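The Folding Kit

Part One: Before Lunch

Princess Tan called me at 6 in the morning to say the Kushwaha folding kit was in and did I want first crack at it. Of course I did! I'd been writing up hotel gear for the Jalbridge newsletter for two years, mostly carts and steam irons, and I was so ready for a gadget.

You squeeze the handle, the jaws close, and the thing is supposed to remember how you did it (so the robot can do it later, while you drink coffee). I wanted to use pillowcases. Princess said no, the blue one, go for the blue one.

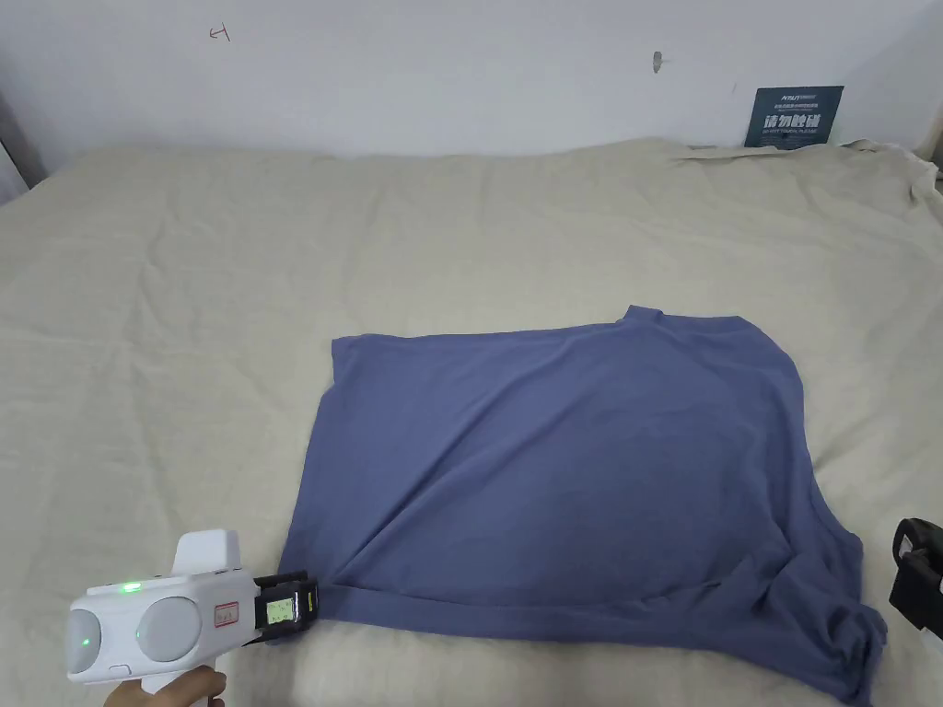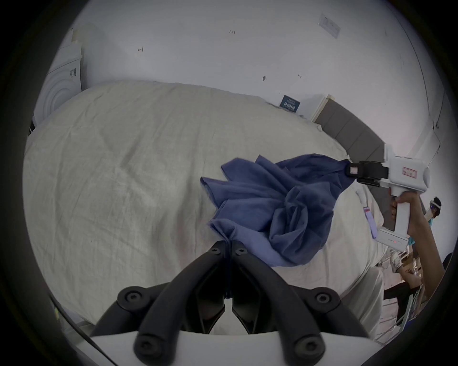 Part Two: Garkico Calls

Lilibeth Macapagal from Garkico rang while I was still shaking the cramp out of my thumb.

"Well?" she said. "Would you buy it?"

"At 1031 a set? Ask me after ten more shirts."

"Mimer's is cheaper."

"Mimer's pinches like my aunt at a wedding," I said, and she laughed so hard she dropped the phone. Princess was already holding out the next shirt.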